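Thursday, fabric bench, after lunch

OK, back to the pink. I have put off writing up the cloth folding for long enough that Kristýna has started leaving the notebook open on my chair, so I'm doing it in one go.

The problem from last time: folds made with the cloth already flat on the table come out tidy, but any crease that was in there before gets folded in along with everything else and you find it again on the outside of the stack. Kristýna Rusnák (she learned to fold in her aunt's linen shop and has Opinions) thinks we should be starting from a hang every time. Hold it by the two top corners, let the weight do the work, then lower it. I was for smoothing by hand. We agreed to do it her way all afternoon and mine tomorrow morning, same cloths, and compare.

Cloths are the Nivetano batch, lot 2641, the salmon ones. 24 in the bag. They had been sitting balled up at the bottom of the Kikach crate since April, so if anything was going to show creases it was these! I did not press them. Kristýna wanted to and I said no, the whole point is how much comes out with handling alone.

First thing I noticed is how much the top edge matters. Pull the corners too hard and you get a tight line across the top and little rays of wrinkle running down out of each corner. Leave it slack and the whole middle drops and the bottom swings in on itself. Somewhere between the two is a shallow curve that I'm fairly happy with, though the lower part still wants to go to a point in the middle.
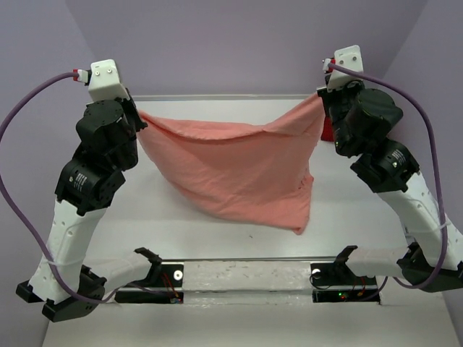
How slack should the top edge be before lowering?
Slack enough for a shallow dip, with no pull lines coming off the corners. If the bottom edge is curling under, take up a little at the corners and let it settle before going down.

I went through the first 6 that way and wrote "better" next to 4 of them, which I realize is not a measurement. Kristýna has asked for a proper scale. Fine. Proposal: hold the folded cloth up to the window, give it a zero if the top face is clear, a one if there are faint lines, a two if you can feel them with a fingertip. She wants half points. I do not want half points.

Other things, in no order:

The diagonal creases are the stubborn ones. The straight ones from the original packing fold drop out or at least soften, but anything running corner to corner just sits there and looks at you. I think it's because the cloth gives more on the diagonal and so it takes a set more easily, but that's me guessing — ask Hughes, they sold us the last lot and their sample card had a note on stretch.

Bottom hem. Keeps bunching. When the cloth goes down, the hem touches first and whatever shape it has at that moment is the shape you're stuck with. If it has rolled under, you get a fat lump at one end of the fold and the edges will never line up after that. Going slower helped a bit. Dragging it a hand's width toward you as it lands helped more, and I'd like to do that for all of the rest.
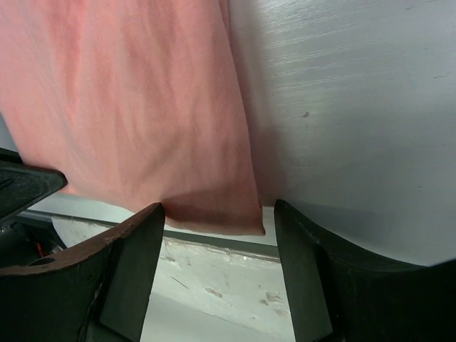

What do we do with a cloth whose hem has bunched up on landing?
Lift it straight back up and lower it again. Trying to pull the hem out flat while the rest is lying on it only moves the lump along, and it puts a new crease across the middle.

Folding order, so I stop changing my mind: long edges together, then in half, then thirds. I tried thirds first and the stack leaned. Kristýna says everybody's stack leans with thirds first and she could have told me, and she could have, but she was out getting the Hamex delivery at the time.

Also wiped down the table between batches. Any grit under the cloth catches when you drag, and then you've got a pulled loop as well as a crease.

Still to do:
make the scoring sheet (no half points)
finish the bag
put tomorrow's cloths back in the crate, balled up same as before, so my method starts from an equally bad place
email Hughes re stretch

Kristýna, if you read this before I'm in, the folded ones on the shelf are scored already, please don't refold them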